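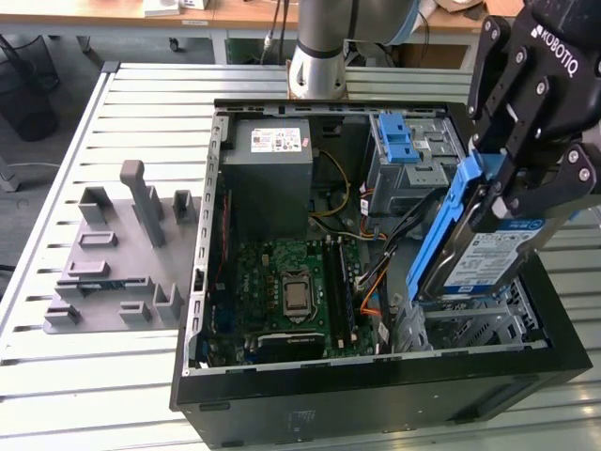

The drive bay job on the bench, with the hard drive in its blue caddy held over the lower bays.

Who's Allowed to Touch the Drives?
Filed under: Shop Floor Notes, Rules We Live With
Print this item | E-mail to a friend

Okay, so a bunch of you wrote in after the July mailing asking when I was going to get around to the drive handling sheet. I have been putting it off because the sheet was four pages long and I wrote most of it, and I knew it was bad. Letay Tsegaye at the Palville shop took a red pen to it and sent back one page. I grumbled for a day and then I taped hers up over the bench.

Most of it is stuff you already do. Tower on its side, open side up, power cord out of the wall and put somewhere you'd have to walk to get it (my addition, and she let me keep it!). Loose cables get tucked away from the drive bays before the arm gets a start command. That last one used to say "cables should be managed appropriately," and I'd like to apologize to everyone who had to read that. What does appropriately even mean when you've got a fistful of SATA leads lying right across the path the gripper wants to take? Now it says: look down the path from the gripper to the bay, and if you see a cable in it, move the cable.

The part that got people arguing was the hand rule. We used to say no hands inside the case while the arm is powered. Fine on paper. But then somebody needs to nudge a connector, and powering the arm all the way down and bringing it back up eats so much time that folks were reaching in anyway and just not mentioning it. I was one of them. A rule that the person who wrote it breaks twice before lunch is not much of a rule.

So the new one has two parts. If the gripper is holding anything, your hands stay outside the case walls, period. If the gripper is empty and you need to reach in, you hit the protective stop first, say "hands in" out loud, and say "hands out" before anybody clears it. Whoever calls hands in is the only one who gets to clear it. Yes, you say it out loud even if you're alone. I felt silly for the first week and now I do it at home when I'm loading the dishwasher.

Some of you at Hestel asked whether the collaborative setting on the arm makes all this overkill. I don't think so, and here's how I'd put it. The arm stopping when it bumps you is one thing. A hard drive in a caddy, between two fingers, over a box made of thin sheet metal with slots stamped in it, is a different thing, and your fingers are the soft part of that sandwich. The risk assessment has to cover what the arm is holding and what it's holding it over. If your assessment only talks about the arm, go back and do that bit again, please.

On grip settings: we're staying at 30 percent force for anything in a plastic caddy. Ndlovu tried going higher and wrote up what they found, and their notes are in the shared binder if you want the long version. Short version, grip the caddy by its sides, leave the drive's label showing so you can read it before it goes in, and slow down for the last stretch into the bay. If it doesn't seat, back out and try again. Don't let the arm lean on it.

Now the log. We ran 1000 insertions under the one-page sheet, and 990 of them went through without a stop. I care a lot more about the other ten, and every one of them has a line in the log with what the person saw and who cleared it. I love this log. Nobody got scolded for a stop and I want to keep it that way, because the minute stops turn into a black mark, people quit writing them down.

Still open: whether the fixture plate next to the case needs its own check before each shift. Letay says yes, the Meltuvitz crew says once a month is plenty. I'm leaning Letay's way, but send me your thoughts, and if you've got a checklist you like, send that too. Shorter is better. I've learned my lesson.

More in: Shop Floor Notes
Print this item | E-mail to a friend
Contact the newsletter desk | Copyright, all rights reserved | Back to top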